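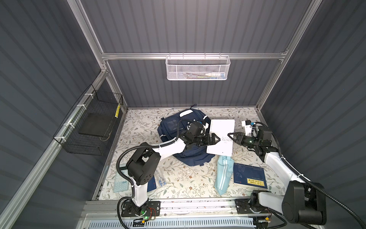
School Backpacks: Frequently Asked Questions

These are the questions we get most often at Perora about packing, wearing and cleaning a school backpack. If yours is about an order or a return, use the contact form at the bottom of the help center.

What should go in first?

Books, and the biggest one first. Stand it up against the back panel, the side that rests on the wearer. Thinner books and notebooks go in front of it in order of size. A novel for English class can go in front of the textbooks or on top of them, depending on how tall the bag is.

Is it easier to pack with the bag flat or standing up?

Both work. Laying it flat on a table with the front pocket facing up keeps it steady while you get the zipper all the way open, and small children usually manage better this way. Stand it up once the books are in and push them down to the bottom before you add anything else. If you pack the whole bag flat and never stand it up, the books slide and the corners bend.

Where do the pencil case and calculator go?

The pencil case goes in the main compartment, in front of the books, on its side. It fits in the front pocket of some bags, but a full case there pulls the bag away from the back. A calculator should sit between two soft or flat things. Put the cover on if it has one, keys facing a notebook if it doesn't.

My child's geometry set keeps coming apart. What can I do?

Keep it in the clear plastic package it was sold in for as long as the package holds up. After that a small zip bag is fine. A compass should never go loose into a pocket. The point works its way through the lining, and we can't repair lining under the warranty. 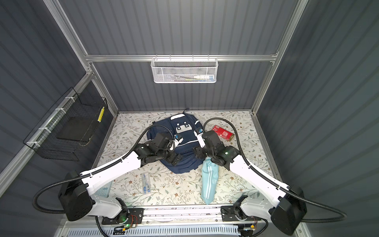
FLALLECK, February 2025

The next three answers were updated this month. The care instructions changed when we switched to the new lining, and the older version of this page had the wrong water temperature.

Can I wash the backpack in the machine?

We don't recommend it. The padding in the straps bunches up and the coating inside wears off. Empty the bag, turn it upside down outdoors and shake it, then wipe it inside and out with a cloth, lukewarm water and a little dish soap. Use an old toothbrush on the seams. Leave every zipper open and hang the bag upside down to dry, out of the sun.

What if something has leaked inside?

Blot it first — rubbing pushes ink further in. For ink, dab with rubbing alcohol on a cotton pad, starting from the edge of the stain. Test a hidden spot first. For milk or juice, rinse with cool water as soon as you can and repeat with dish soap. Baking soda left in the dry bag overnight takes care of most of the smell.

How often should the bag be emptied completely?

Once every 2 weeks during the school year. Everything comes out, including what is at the bottom of the front pocket. Put back only what is needed for the next school day.
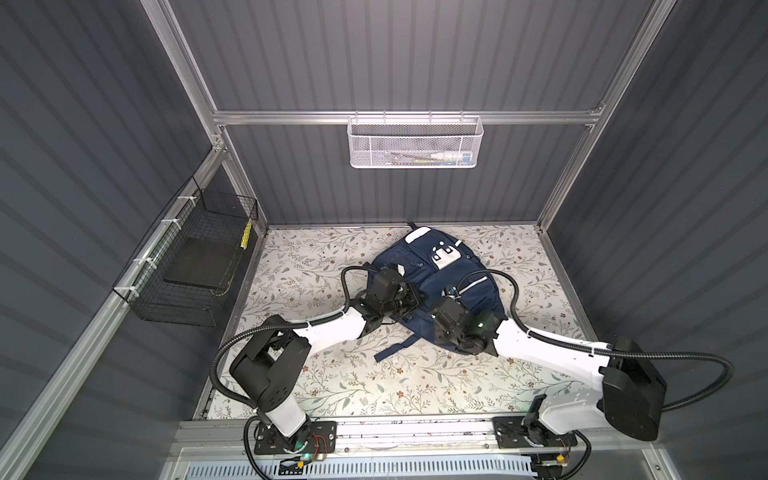

Do the emptying on a table if you can, with a cloth or mat under the bag. Crumbs and pencil shavings are easier to carry off that way, and you can see at once what has come out. Check the side pockets last. Spare erasers and old permission slips tend to be in there.

How heavy is too heavy?

It depends on the child. Weigh the packed bag on a bathroom scale and ask your pediatrician or the school nurse if you are unsure. If the child leans forward to walk, take something out. An empty Flumar backpack weighs 500 grams and the larger Magnusson weighs more, so check the product page if weight is your main concern.

How do I set the straps?

Loosen both straps, put the bag on with the books in it, and pull the strap ends down until the bag sits flat against the back. The bottom should not hang far below the waist. Both sides need to be the same length. Set them again when the winter coat comes out and again when it goes away. Loose strap ends can be rolled up and held with a rubber band.

Should the bag be packed at night or in the morning?

At night, with the timetable next to you. Leave the lunch out until morning. Some families keep a basket on the wall near the desk for pens, glue and anything else that travels back and forth, and refill the pencil case from there.

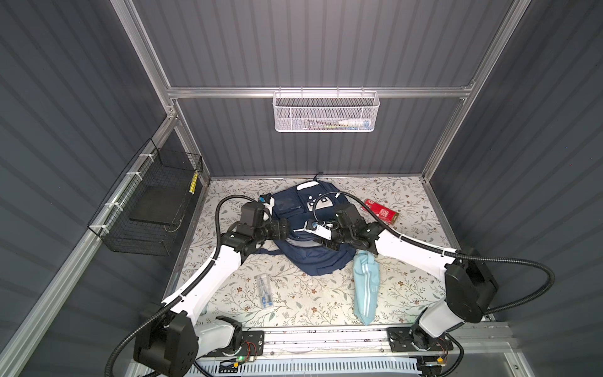 Ours gets packed right after homework, before dinner, and I let my son do all of it himself, a reader wrote to us in January. She added that he forgot things for the first week and then mostly stopped.

That works as well. If your child packs alone, tape a short list inside the closet door and look over the bag together once a week.

Where can I put a name label?

Inside the main compartment, near the top. Some schools ask for one on the outside too. If you want that, use a tag on the top handle that shows the last name only. Iron-on labels don't stick to the coated fabric and can melt it.

Do you sell replacement parts?

Yes. Zipper pulls, chest clips and strap buckles are available for all Flumar and Magnusson backpacks. Have the model number ready. It is printed on the small fabric tag sewn into the side seam of the main compartment. We do not sell replacement straps, but most shoe repair shops can restitch one.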